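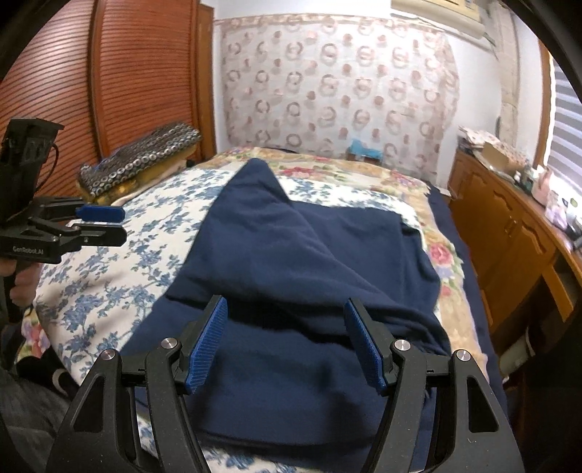
Do we buy the second pair of grippers this year or wait for the next budget?

We wait until January for the second pair and spend what we have now on spare pads, cables and storage.

August 2019

Spent the evening on the numbers again. The first plan was to order everything at once from Brilard, two pairs of hand-held grippers with the cases. Their quote came to $1,564 before shipping. I have $1,000 set aside and I don't want to go over it. One pair alone is $639, so one pair it is. That leaves $361 for everything else.

Pendham sent a lower price for the same kind of thing, but they want the full amount up front and won't say how long parts take to arrive. I wrote back and asked for the price of finger pads on their own. No answer yet. If they can't sell pads separately I will drop them from the list, as pads are what I expect to replace most.

Worked out what the bedroom tasks need, because that is most of the schedule through the fall. Spreading and folding a bed-sized cloth takes two grippers, one in each hand. There is no way to do it properly with one. So the pair has to stay together, and if one side fails the work stops until it is fixed. I moved a spare cable and a set of pads to the top of the list for that reason. Screws too, they cost next to nothing.

Storage comes next. Culach has 300 gigabytes of space on a yearly plan and I think we would fill it before winter. Mạch sells plain drives, and two of those would cost less over two years. I would have to do the copying myself every night. I can live with that. Put the drives down and crossed out the plan.

Left off for now: the second case, the tripod, the extra batteries. The batteries may come back if the long sessions turn out to be a problem. I still need to find out what shipping costs and whether it is charged per box.

Also need to decide about bedding. We have been using what is in the house, and the dark blue cloth is fine, but I would like a plain light one and something heavier for January. Put down $40 for both and will check the discount store first.

Order goes in tomorrow if the shipping figure comes back. Printed the list and left it on the kitchen table.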